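Wamgate puts gripper money in next year's plan

Zundance has agreed a budget line for hand-held grippers at its Wamgate site, after months of making do. The order is for pairs, left and right, plus spare fingers and cables. Two benches to start with, more if the money stretches.

Ottó Medve, who put the bid together, wanted 817 for each pair, all in. Finance came back with 572. They settled on the lower figure with the spares moved to a separate pot, to be looked at again in December.

"Fingers wear, cables go, and we always forget to cost either," Medve said. "So this time they are on the sheet from the start."

Bench work at Wamgate, hand-held grippers over a wooden tabletop:
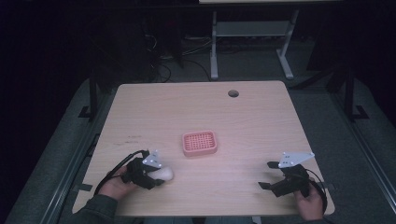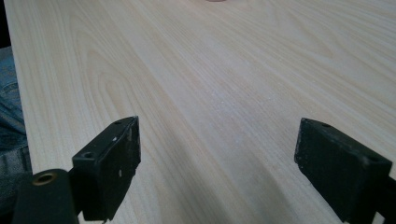
What's being bought

Grippers first - quotes are in from Flisberg and Eynon, with Eynon slightly dearer but quicker to deliver. Replacement fingers come to 275 a set. Marker plates are priced seperately by both firms, which caught the team out last year.

No new tables. The current ones stay, and the clips and stands with them.

Arms later, maybe

Fixed robot arms were in the first draft of the plan and came out again. Medve says they'll be back in the next round, once there is a proper figure for floor space and power. Training time isn't costed yet either, one for the spring.

Quotes have to be in by Sunday night. Anyone at Wamgate who needs somthing added should get it to Medve before then, with a price and a supplier. Late requests go in the next round.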